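Dec 21, 2020

# Review: Andolar kitchen arm, two-finger gripper

Dirk Janssen asked me to write up the Andolar before we settle the equipment budget for March. The question is whether to buy a second arm or put the money into mounts and spare parts. I compared it on paper with the Clora, but the Andolar is the only one I have worked with.

## What you pay for

The quote from Fröhlich covers the arm, the controller, the gripper and one set of cables. It doesn't cover the mount, the floor mat or spare fingertips. Get those priced before you sign. Our first quote left them out and we had to go back for a second approval.

Delivery took 4 weeks. The mount came from Holex and arrived later than the arm, so plan for a gap.

## The kitchen

Cookware should be in the budget from the start. We use ordinary pans, and the mix matters more than the price. A shiny steel pan and a dark one behave very differently for the cameras, so buy both. Handles matter too. Get some long, thin metal ones and some wood. 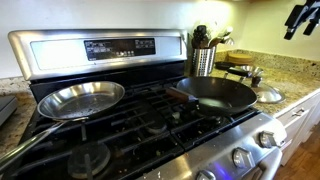
*Steel and dark frying pans on the gas range, utensils in the holder at right.*

I would set aside $500 for pans, lids and utensils. Secondhand is fine. Add a few hours a week for cleaning, which we left out of our plan and then paid for anyway.

## Mounting and reach

Mounting over the range keeps the counter free, and that was the main reason we chose it. The drawback is the cables. They need slack to move with the arm, and the set in the box is too short for a high mount. Longer ones cost us $39 each.

Measure the space under your cabinets first. If there is a hood or a microwave over the stove, ask for the reach drawing and check it against your own numbers.

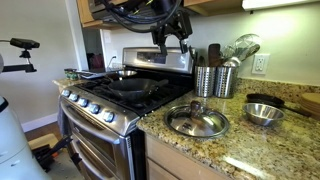

*Arm over the back of the range, with the wok on the grates.*

## Gripper

The two-finger gripper is the best part of the package. It is solid, the bolts are easy to get at, and changing a fingertip is a short job. It is also bulky. In a small kitchen you will notice the width of the linkage well before you notice the length of the arm.

The wrist camera is sold separately. I would buy it. 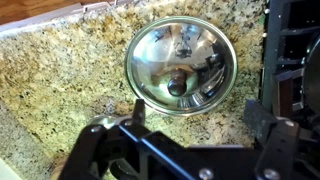
Pascal Oltmanns wants a narrower gripper on the next order. Andolar lists one, but the price is close to that of the standard unit and it uses different fingertips, so we would be stocking two kinds of spares. I'd hold off on that until the first set wears out.

## Rating

4 out of 5. It loses a point for the short cables and the thin quote. For March I recommend keeping one arm and buying the longer cables, a spare gripper and the wrist camera. Dirk has the line items.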